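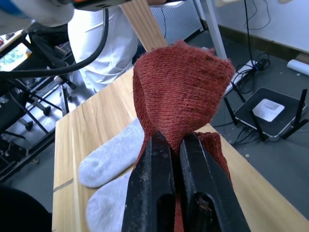
**Betreff:** Re: Sortierung der Strickhandschuhe und Socken, Lager Redcombe

Sehr geehrte Kolleginnen und Kollegen,

die Textilausgabe nimmt zu der unten zitierten Anfrage wie folgt Stellung.

Strickhandschuhe und Socken werden weiterhin auf demselben Tisch sortiert, jedoch in getrennten Durchgängen abgelegt. Zuerst sind die Socken zu falten und paarweise in die Fächer zu legen, danach folgen die Handschuhe. Eine gemeinsame Ablage beider Warenarten in einem Fach ist nicht mehr zulässig. Im Januar mussten 21 Fächer nachträglich getrennt werden, was die Ausgabe an den Standort Mavdale erheblich verzögert hat.

Für die Handschuhe gilt im Einzelnen:

- Rostrote Arbeitshandschuhe aus Strick werden flach und mit dem Bündchen nach vorn abgelegt. Das Ineinanderstülpen der Paare entfällt, da sich die Bündchen dabei dauerhaft weiten.
- Einzelne Handschuhe ohne Gegenstück verbleiben bis zum Ende der Schicht auf dem Tisch und gehen anschließend in die Kiste »Einzelstücke«.
- Leichte Faserbildung an der Oberfläche ist kein Aussonderungsgrund. Auszusondern sind Stücke mit Löchern, gezogenen Maschen oder Verhärtungen durch Leim.

Hellgraue Socken werden einmal in der Mitte gefaltet. Das bisher übliche Einrollen wird auf Wunsch der Ausgabestelle Rafferty nicht fortgeführt, weil sich gerollte Paare in den flachen Fächern schlecht stapeln lassen. Je Fach sind höchstens 10 Paar vorzusehen.

Die Tischplatten sind vor Beginn der Arbeit trocken abzuwischen. An den Fugen der Holztische ist darauf zu achten, dass keine Maschen hängen bleiben. Schadhafte Kanten bitte unter Angabe der Tischnummer an die Hausverwaltung melden; eigene Ausbesserungen mit Klebeband sind zu unterlassen.

Die geänderte Fassung des Merkblatts 209 liegt in der Ausgabe aus und wird auf Anforderung zugesandt. Die Standorte werden gebeten, ältere Aushänge zu entfernen.

Mit freundlichen Grüßen
Textilausgabe Skurnach
Lager Redcombe

---

Donal Hayes schrieb:

> Sehr geehrte Damen und Herren,
>
> bei der letzten Lieferung nach Mavdale lagen Handschuhe und Socken erneut in denselben Fächern, die Socken teils gerollt und teils gefaltet. Für unsere Ausgabe bedeutet dies, dass jedes Fach vor der Weitergabe geleert und neu eingeräumt werden muss.
>
> Ich bitte um Mitteilung, welche Legeweise künftig verbindlich ist und wie mit einzelnen Handschuhen verfahren werden soll. Bislang haben wir diese zurückgeschickt, ohne eine Rückmeldung zu erhalten.
>
> Mit freundlichen Grüßen
> Donal Hayes
> Ausgabe Mavdale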